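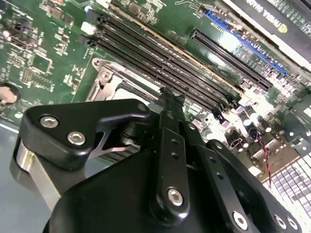 Chapter Six
The Petition and What Comes After It

By Leidy Rivadeneyra
Saturday, February 22, 2020
Print | E-mail
Shares: 40 | Comments: 2

In the previous chapter we looked at the strike, which needs workers who can stop working. The petition needs much less. A person can sign it at the door of a shop in the time it takes to find a pen. For this reason many students consider it a weak form of political action, and they are surprised when they find how often a larger movement has started from one.

A petition is a written request, signed by several people and directed to someone who has the power to grant it. The three parts of this definition will be treated separately in the sections that follow. We ask the reader to keep the last part in mind already now. A text that says what its signers think, but does not say who should act, is usually called a declaration or an open letter. The difference may look small on paper. In practice it decides whether anybody is obliged to answer.

6.1 The case of the Ginthorpe ferry

In January the district council of Ginthorpe published a plan to end the evening ferry across the Gilbert. The service was operated by a private company, Unance, under a contract with the council, and the plan was one line in a budget document of over 200 pages. Most residents learned of it from a notice at the landing.

The first petition was written in one evening by Rigoberto Quintero and two of his neighbors. It asked Unance to keep the evening ferry. It collected 254 signatures, and the company returned it with a polite letter. The timetable, the letter explained, was fixed by the contract, and only the council could change it. 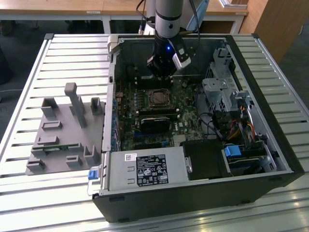

A robot arm over an open desktop computer tower.

The second petition had almost the same words, but it was addressed to the council and it referred to the contract. Under the rules of Ginthorpe, a petition with 100 valid signatures must be placed on the agenda of a public meeting. The word "valid" caused some difficulty. Persons who lived on the other bank, in Broria, used the ferry every day and had signed the first text, but they were not residents of the district and could not be counted for the second.

The organizers then had to choose. They could remove the names from Broria and present a clean list, or they could keep them and risk a long examination of every sheet. They decided to present two lists together, one of residents and one of "other passengers". The council clerk accepted both, although only the first had legal effect.

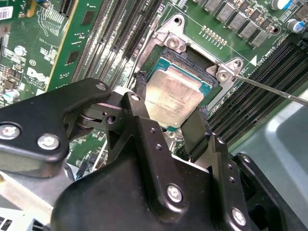

Édgar Huamán, in a reply to an earlier version of this chapter, objects that the second list had more influence than the legal one. The councilors knew their own voters already, he writes, and what they did not know was how many people on the other side of the river would be angry with them. He would prefer that textbooks stop to measure petitions only by the signatures that count.

We find this objection partly right, and we return to it in section 6.4. It does not change the basic point about the addressee. A list of foreign passengers, sent alone, would have given the council no duty to open the matter – it could have been read, filed and forgotten.

6.2 From signatures to a meeting

When a petition enters the agenda, its character changes. Until that day the signers did not have to agree with each other about anything except the text. Some of the Ginthorpe signers worked late shifts and needed the last boat. Others never took it, but feared that the morning service would be the next to go. At the meeting one person had to speak for all of them, for five minutes, and to answer questions.

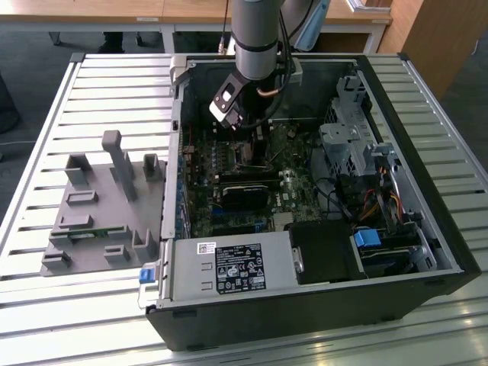 The question that is most often asked at such meetings is a simple one: what would you accept? The petitioners had not discussed it. Jhair Valderrama, who spoke for them, replied that a ferry on four evenings would be better than none, and a part of the public protested loudly behind him. He had not exceeded his role, because his role had never been described.

This moment is typical, and it is the real beginning of our subject. Between the collecting of names and the first negotiation, a group must decide who speaks, who may correct the speaker, and how a compromise is approved. Groups that leave these matters open often divide at the first offer. In section 6.3 we compare three ways of settling them, starting with the open assembly.

Before reading further, write down who in your own town must reply to a petition, and within what time. You will need the answer for the exercises.

Print | E-mail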